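Looking after a pair of hand-held grippers
Print this page | E-mail this page

My grippers are the hand-held sort, a pair with white jaws and dark pads, and I've grown rather fond of them. Soft toys and cushions are what I try them on after any bit of fettling, as a tired pad will show itself there long before it does on a box or a bottle.
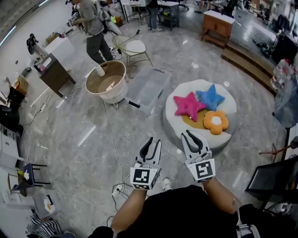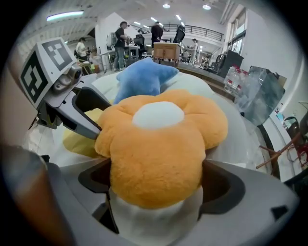
Start with the pads. A damp cloth and a drop of washing-up liquid will do, then leave them overnight to dry – I've tried hurrying it with a hairdryer and ended up with a curled edge. Plush sheds more fluff than you'd ever believe, and it creeps down behind the pad, so have an old toothbrush handy.

The printed markers want a dry cloth and nothing else. Eifion Llewellyn at Grollside used window spray on his and took the black clean off one corner, poor man, and had to print the whole lot again.

Next, open and close each jaw slowly with your ear close to it. A gritty sound means fluff in the slide, and 2 drops of light oil after cleaning is plenty (wipe off whatever squeezes out!). I do mine every 3000 squeezes, and again in September when the heating comes on and everything gets dusty.

Tighten the pad screws last, by hand – snug, no more.

Print this page | E-mail this page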